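Spent the morning reading up on Zulititz, a small hill town of 613 people. Posting my notes as a thread.

The town sits above a narrow river valley, on a shelf of limestone at 700 metres. One road comes up from Bredusau on the valley floor, and a footpath comes down the other side to the mill.

Until the railway opened, Zulititz was the seat of the district. The court and the land registry then moved down to Bredusau, and the town hall has been used as a school ever since.

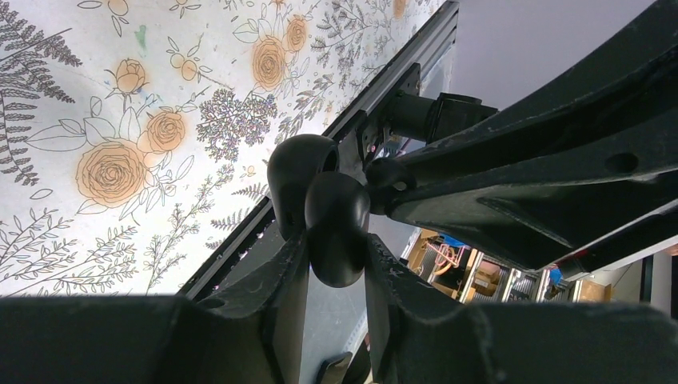 The climate is cool for its latitude. Snow can arrive in November and the upper lanes are closed to cars until it clears. Summers are dry, and most houses still have a rainwater tank in the yard.

There are 3 gates in the old wall. The north gate is the oldest and the only one with its tower. The east gate was widened for carts and lost its arch.

Annick Fehr's local history gives two origins for the name. One is a family that held the land, the other is an old word for a spring. She prefers the spring. Normand Marchand prefers the family and has written a long reply to her.

The parish church has a plain front and a much older crypt. The feast is on 29th July, with a procession from the church to the mill and back up by the road.
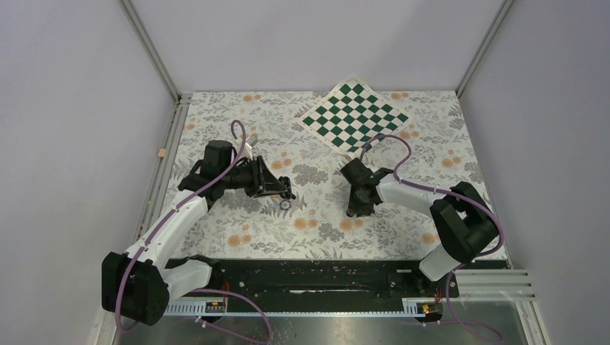
Chessboard on the floral tabletop, turned to a diamond.

Farming is mostly plums, rye and sheep. The Gosselin dairy takes the milk and makes a hard cheese sold in Bredusau market.

Correction to the post on the gates: Réjean Cormier points out that the east gate lost its arch in a fire and was widened afterwards. Thanks.

Next thread will be on Asivham, the village across the river. It has a longer history and far fewer written records.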